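September, Jailson Godoy

4.2 Issuing a completion badge

1. Open the Drumano course and select Learners.
2. Tick each learner with a final mark of 80 or above.
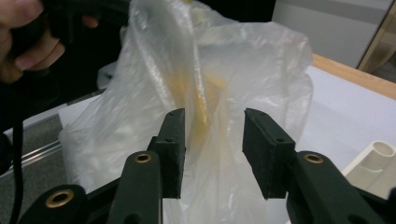
3. Choose Issue badge, then pick the Ovar template.
4. Check the spelling of each name. It cannot be changed after issue.

Note: a batch may hold up to 249 learners. Split larger groups.
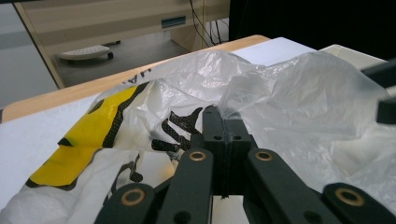
5. Select Confirm. Each learner receives a link by email, valid for 2 hours.

Caution: withdrawing a badge also removes it from the learner's public profile.

Gasus Learning Support | Copyright Gasus | Back to top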